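Takeout cups and the white table

We moved the old white table over by the wood-grain wall in June, and I have fussed over it ever since, mostly on account of coffee. Everyone sets a takeout cup down on it sooner or later (me included!), and a white top shows every drip. So I've fallen into a few small habits, and I pass them along for what they're worth.

1. Give the cup a spot of its own
Keep it upright with the lid pressed on firmly all the way around, and well in from the side where you're working, so a stray elbow can't find it.

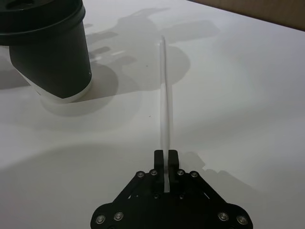
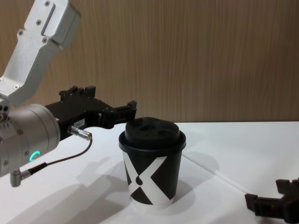
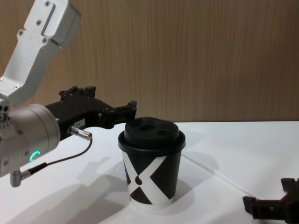
2. Wipe the ring right away
A damp cloth with one drop of dish soap does it nicely. If the ring has dried, lay the cloth over it for 80 seconds, go and do something else, then wipe again and dry with a soft towel.

3. Keep the tossing easy
I tucked a little bin under the table, and the cups do seem to wander off sooner now. Rinse the lids first if your town takes them, and let them drain by the sink.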